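About Kiltance

Kiltance repairs mobile phones and tablets from two workshops, one in Tumenlow and one on Sabbagh Road. We opened in 2000, when most of the work was replacement aerials and keypads. These days it is mainly screens, batteries and charging ports, with a fair amount of water damage after the summer holidays.

We have 19 staff. All bench technicians train with us for a full year before they work on a customer's handset alone. Trainees start on scrap phones and move on to battery swaps.

What we do

We repair handsets from all the main makers, including older models that the makers no longer support. If a part is out of production we look for a good used one and tell you before fitting it. We don't unlock phones reported as lost or stolen, and we will ask for proof of purchase if we have any doubt.

Every repair is booked in on Hurero, our own job system. You get a number at the counter and can use it to check progress on our website or by phone. Hurero also keeps a record of the parts fitted, so if you come back we know what was done last time.

Prices and guarantee

Looking at a phone is free. You get a written price and we don't start until you agree to it. Screens and batteries carry a 2 year guarantee — keep your receipt, please.

Visiting us

Both workshops open at nine, and Tumenlow stays open late on Thursday. Parking at Sabbagh Road is behind the building, through the green gate. Please back up your phone before you bring it in, and take out your SIM card if you can.

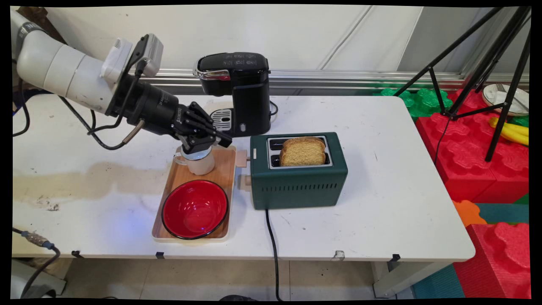 Phones sent by post should go to the Tumenlow workshop, with your name and a daytime number on a slip inside the box.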